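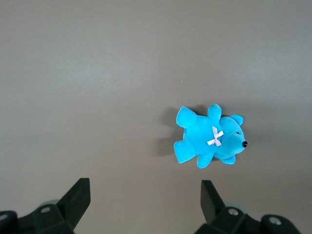 By the Willow Bridge Club newsletter desk
July 31, 2025

Our club spent a day at the Orkico factory, where the playing cards, bidding boxes and duplicate boards used in many of our local games are made. The visit was open to members of any club in the district, and the bus was almost full.

The tour started in the paper store. Card stock comes in on rolls, two layers with a dark glue between them so that a card can't be read against a lamp. Our guide tore a reject in half and passed it around. The rolls stay in the store for 10 days before they are used, to settle to the humidity of the building. Skipping that step gives you cards that curl, and several of us had a few decks at home in mind.

Printing is done in full sheets, one deck to a sheet, faces first and backs second. The backs are the harder job. If the pattern is off center by even a little, a sharp player can pick a card out from across the table. Sheets are checked by eye under strong light, and the pile of rejects was bigger than I expected. They are pulped, never sold as seconds.

Bar-coded cards for dealing machines run on a separate line. The code is a small mark in the corner of the face, and each finished deck goes once through a dealing machine before it is wrapped. We watched a machine made by Emar deal a set of boards. It was louder than ours at the club, but it didn't jam while we stood there. One of our directors asked how long a deck should last, and was told to retire it after 500 deals, or sooner if the corners go soft. We have been keeping ours much longer than that.

Lunch was in the canteen, sandwiches and soup. After it we had the part most people had come for, 3 rounds of pairs on new boards in the training room. The boards have a deeper pocket than the old type and a wider thumb notch. I liked the notch. The pocket holds the cards so well that two tables had trouble getting them out, and we said so on the comment sheet.

The last stop was the display room, with old boards in wood and tin, some early bidding boxes, and a long case of card backs lent by the Uddin collection. There are 600 backs in it, arranged by color, with very little on the labels. A date for each would have helped. We had twenty minutes and could have used an hour.

The shop takes cards only, no cash — worth knowing before you go. Parking is free but the entrance is easy to miss coming from the north. The next open day is in November, and clubs need to book as a group through the factory office.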